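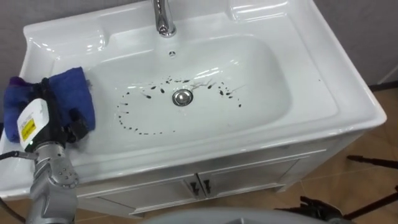

Posted by Mafalda Correia on Monday, January 25, 2021 | Filed under: Home | 2 comments

I've been putting off writing about the bathroom basin, mostly out of embarrassment, but several of you asked after the last post (the one about the grouting, bless you for reading to the end) so we'll get on with it.

It's a lovely old-fashioned thing, our basin — big and white and rounded, with a soap dish moulded in on either side of the tap. I use the left one, and the right one collects hair grips. It shows absolutely everything, though, and those little black marks scattered round the plughole, the ones with the trailing tails, are exactly the sort of thing I mean. Once you've noticed them you can't brush your teeth in peace!

My method is very dull. A soft cloth, folded over a couple of times so there's always a clean side to turn to, and I begin up at the rim and work down into the bowl, leaving the plug till the end. A small squeeze of washing-up liquid, or bicarb made into a paste if it's stubborn, left on for 20 minutes while I have a cup of tea. Then plenty of rinsing, and a dry cloth for the tap, which I do love to see shining. No scratchy pads, please — my aunt ruined a beautiful sink that way and still talks about it.

The overflow hole gets an old toothbrush. I'm hoping to tackle the tiles behind by April, if the weather lets me have the window open.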